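Clusard Incident Log: README

Last updated 5/2/25

What the files hold

The log covers calls to police and highway patrol posts on bridges, causeways and approach roads. It has 1,195 rows, one per call. Of these, 415 involve a vehicle found stopped or empty. The rest are welfare checks, debris reports, wind closures and minor crashes.

Text was taken from public press releases and from the Pekau scanner notes, then coded by hand. Names, plate numbers and home addresses were removed before coding. 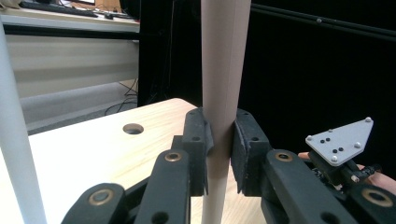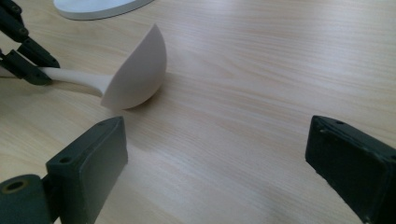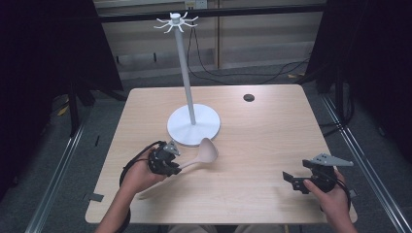
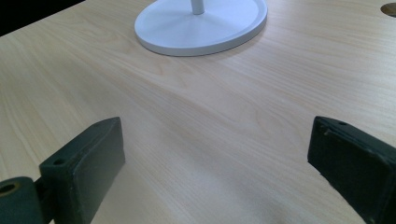
Photos: Zeltero

Columns

call_id — row number, never reused
post — post that took the call
time_local — 24-hour clock, blank if the release gave none
type — one of the codes in codes.txt
outcome — as stated in the last release found, or "open"

Known problems

Two posts stopped issuing releases in August, and their later calls are missing. Times in the Ferri batch were rounded to the nearest hour by the source. A call handled by two posts may appear twice — check the notes column before counting.

"Open" means no later release was found. It does not mean the case is still active.

Use

Free to use with credit to Clusard. Do not try to match rows to named people. Send corrections with the call_id and a link to the release.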